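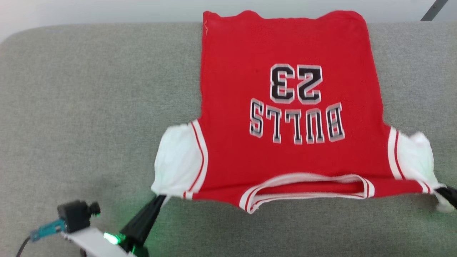

Media and Popular Culture, Unit 8
Celebrity News and Its Sources
Notes by Shirin Asadi

Reading before class: the packet with the Braltach and Zikamau articles. Bring it printed, because we will write on it.

1. What we mean by celebrity news

In this unit we look at short news texts on the private life of well-known people: who is dating, who is separated, who moved out of a house. Reviews of films and records are not included, and also not long interviews. Those we treated in Unit 6.

The typical text has 400 words or less. It gives one new fact, usually in the first sentence, and the rest is old material that the reader possibly knows already. When you remove the old material, you often have two or three sentences left. Please do this exercise with the first article in the packet before you come.

2. Who is speaking?

In the packet you will meet these kinds of sources:

The named source. A publicist, a lawyer, or the star. The name is printed and the person can be asked again.

The unnamed source. "A friend of the couple," "an insider," "a person close to the production." The reader can not check anything. Sometimes the editor knows the name and sometimes also the editor does not.

The public record. Court papers, a marriage license, the sale of a home. It is slow but strong. A divorce petition has a date and a stamp.

The star's own account. A post, a deleted post, a photo without the partner. Students like this kind very much, but be careful - a deleted photo is a fact, and the reason for deleting it is a guess.

The other outlet. "According to" and then the name of a magazine. Here the writer did not speak with any person at all.

3. The chain

Take the Zikamau story on the separation of the two actors. Zikamau cites Braltach. Braltach cites a newsletter with the name Pomare. Pomare cites "multiple insiders." A reader who saw the story in three places may think that three newsrooms confirmed it, but there is only one origin.

Draw the chain as arrows, from the latest text back to the first. Write the hour of publication beside each name if you can find it. In our example the chain was complete in less than one day, and at the end the word "reportedly" had disappeared from the headline. Find the place where it was lost.

4. A little history

Before 2000 a weekly magazine had several days between hearing a rumor and printing it. In this time someone could telephone the publicist. With the gossip sites the time became hours, later minutes. The call to the publicist is still made in many newsrooms, but it is often made after the text is online, and the answer is added at the bottom as an update. Look at the last paragraph first when you read such an article. I always do so.

5. Language to notice

"Sources say" and "a source says" - check if the plural is deserved.
"Called it quits," "went their separate ways," "took a break." They do not mean the same thing, although writers exchange them freely.
"Has not commented." Was the person asked?
"Fans noticed." How many fans? In one article of the packet it was one comment.

6. Small study with the class

Last December my group collected 68 separation stories from the Fandov archive. We marked the main source of each. Around half of them had no source except another outlet. It was a small collection and we did not choose it by a scientific method, so please do not cite it in your paper as a result.

7. Assignment

Choose one celebrity story with at least three links in the chain. Hand in the drawing of the chain and one page of text that answers: where did the story begin, what was changed on the way, and which sentence would you remove if you were the editor?

Do not choose a story on a person's illness or on children. Papers are due June 20, 2019, on paper, in my mailbox on the second floor.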